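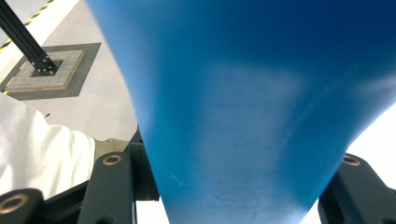
Blue like this hides a lot, but the scuffs show up pale.

Getting scuffs and smudges off colored plastic

Posted Apr 21, 2019

I have a weakness for bright plastic in the kitchen (my Skandis mixing bowls are the color of a swimming pool) and the price you pay is marks. Every knock against the faucet leaves a little whitish line, and then there are the greasy smears that laugh at a quick rinse!

Start with the boring stuff. Warm water, a squirt of dish soap, a soft cloth, and let it sit for three minutes before you rub. Half of what I used to call scratches came off right there.

If the mark is still around, make a paste of baking soda and water, thick like toothpaste, and go at it with a fingertip in small circles. Go easy on anything shiny. I dulled a whole patch on a pitcher last December and it has never forgiven me.

My neighbor Jayson Tan swears by a white pencil eraser for the streaks that other things leave behind, table legs and shoe soles and so on. I tried it on the step stool and yes, okay, he wins that one.

A real scratch you can feel with a fingernail is another story. A drop of cooking oil on a paper towel will make it less obvious for a day or two, mostly on darker colors, but wash it off before food goes anywhere near it.

Things I've quit using: steel wool, the green side of the sponge, and nail polish remover, which turned a soap dish sticky in roughly 60 seconds.

Next time I'll get into tomato stains, which are a whole other headache. If you have a trick for those, leave it in the comments and I'll give it a go on my lunch boxes.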